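Do office computers really need replacing every three years?
Speaker notes, 4/21/18
Esi Wumbei

Slide 1. Title

Say hello, thank Lachlan for the slot. Ask who in the room has had a work computer swapped out in the last year. Then ask who asked for it. Wait for the laugh, if there is one.

Slide 2. Where does three years come from?

I went looking for the source of the three-year rule and mostly found people quoting each other. Two of the papers I was sent were written by companies that lease computers. The warranty often runs three years. That tells you when the seller stops paying for repairs. It says very little about when the machine stops being useful.

Slide 3. What we had at Prestska

648 desktops on the asset list. Of those, 289 were marked "end of life" by the spreadsheet, on purchase date alone. Yuzhen Fan went through the help desk tickets for the same machines. 205 of them had never had a hardware ticket at all. Pause here and let people read the numbers.

Somebody will say that people don't bother to file tickets. Fair point, and I can't rule it out. But then the case for replacing them doesn't have any tickets behind it either.

Slide 4. What is in the box

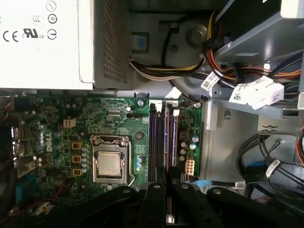

Inside a Dell desktop: power supply upper left, motherboard below.

Keep this one short. The point is that "the computer is old" is too vague to spend money on. Which part? Ask the vendor that and watch how fast the talk goes back to "overall experience."

Slide 5. The productivity claim

The Jovden brochure says a new PC saves each worker time every day. Saved how? Measured by whom? Donnie MacAulay asked them for the method in April and got the same brochure back as a PDF.

I'm willing to believe slow logins cost us something. Ours were slow on the new machines too.

Slide 6. Where I might be wrong

Security updates. If the maker drops support, the machine has to go, and I won't argue.
Power use. Nantana Kamolrat thinks I'm too easy on the old ones. We haven't metered them yet.
Laptops. Different story, don't get pulled into it.

Slide 7. What I'd ask for

Replace on evidence: tickets, failed parts, software that won't run. Check the list once a year. Before signing the Lencho renewal, have them put their failure rates in writing.

Questions. If it goes quiet, bring up the monitors.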